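Turkbridge Robotics Club: Summer Project Gallery

Over the summer our student group has been working on Tallar, the club's name for its sorting project. The task sounds simple: get a robot hand to pick small parts out of a divided tray and put them down where they belong. It has taken most of July and we are still at it.

Click on any picture to see it larger.
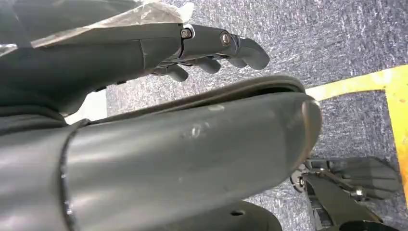
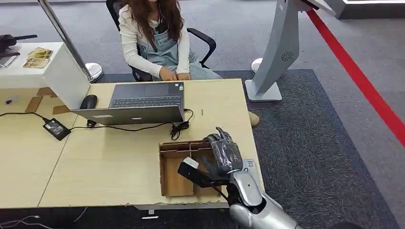
Plastic wrap on the hand, in both pictures. The cardboard tray and the laptop are in the second one.

Posted by the project lead, Turkbridge Robotics Club
11 August 2020

Notes on the work

The hand. Most of our time goes on the fingers. They have to open wide enough to get round a part but still fit inside a compartment without catching the wall. We set the curl for each finger separately and save it as a grip. There are 11 saved grips so far and we use two of them for nearly everything.

The tray. We use cardboard because it is cheap and easy to change. If a compartment is too narrow we cut a new divider and try again. The Bellamy layout, named after the house that thought of it, has been the most reliable up to now.

The log. Every attempt is written down, including the ones we stop early. By the end of July we had 1411 entries. Roughly half of the failures were down to the hand arriving at the wrong height, so that is what we are working on at present. Dropped parts are logged separately.

The software. Moves are written in Zokaleck, our own set of scripts. New members usually begin by changing one move, running it slowly and comparing the result with the log. Please save under a new file name before you change anything, as we lost a good grip in July when it was overwritten.

Still to do: a deeper tray, a better way of telling two similar parts apart, and a tidier version of the log that can be sorted by grip.

Members can find the full log and the grip files in the shared folder. The next gallery will go up when the deeper tray has been tested.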